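Style > Menswear > Opinion

12/31/22
By the Menswear Desk

Trouser hems should be left unfinished at the point of sale. Most brands stopped doing this years ago, and customers have been walking around in pants that are two inches too long ever since.

I bought a pair of wool trousers from Dernix in December. They cost $275 and came in three leg lengths, none of them mine. The short was too short and the regular pooled over my shoes. The shop offered to alter them, but the hem had already been cut, pressed and stitched, so the tailor had to unpick it first and charge me for that too.

Plotora sells a plainer pair for $109 with the leg left raw. You take it to anyone with a sewing machine and it's done by the next day. The cloth isn't as good. I wear them more. 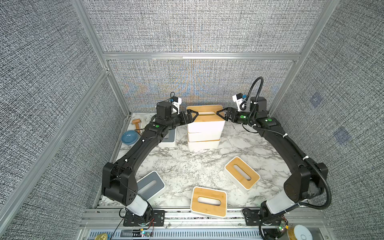

Three white storage boxes, stacked on a marble tabletop.

The usual argument against raw hems is that people want to wear what they buy the same evening. Some do. But those same people will wait a week for a suit jacket to have its sleeves shortened, and they don't complain about it. A sleeve half an inch off is hard to spot. A bad trouser break shows from across the street.

Brands also say returns get harder once a leg has been cut. That is true, and a fitting room solves most of it. Try them on with the shoes you plan to wear, then decide.

At the top end, Kaimal still leaves its $655 flannels open at the bottom. I would like to see that at every price. Until then I'll keep buying the long size and paying to have the hem redone.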